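How to Check a Dowel Before You Glue It

Most dowel joints that fail were bad before the glue came out. The label says 3/8 inch, you drill 3/8 inch, and the thing either rattles or splits the rail. I stopped believing labels years ago, and I'd suggest you do the same.

Start with the diameter. Measure at both ends and in the middle, then turn the dowel a quarter and measure again. The last bundle I bought from Biswood had 21 pieces in it, and 11 of them were oval enough to go back. The store clerk told me they would "swell to fit." They won't swell round.

Next, check for straightness. Roll the dowel across a flat surface you trust, such as a saw table. If you can see daylight come and go underneath, cut short pins from it and use something else for the long run.

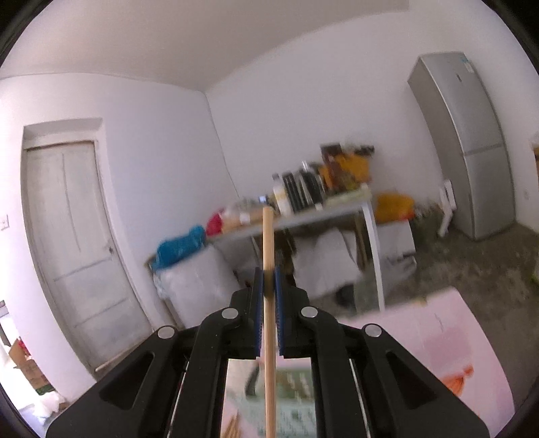
Then look at the grain. It should run the full length. Where it slants off the side, the dowel will snap at that spot, whatever the species.

Drill a test hole in scrap from the same board as your project. Push the dowel in by hand. It should go in with firm pressure and no hammer. If it needs a hammer dry, sand it lightly and try again.

Rokeya Sivakumar wrote in to say she skips all this and buys the fluted pins from Detirar. Fine, but measure those too. Fluting lets extra glue escape and does nothing for a pin that's too thin.

Store what's left flat and indoors. A garage in June will undo your sorting.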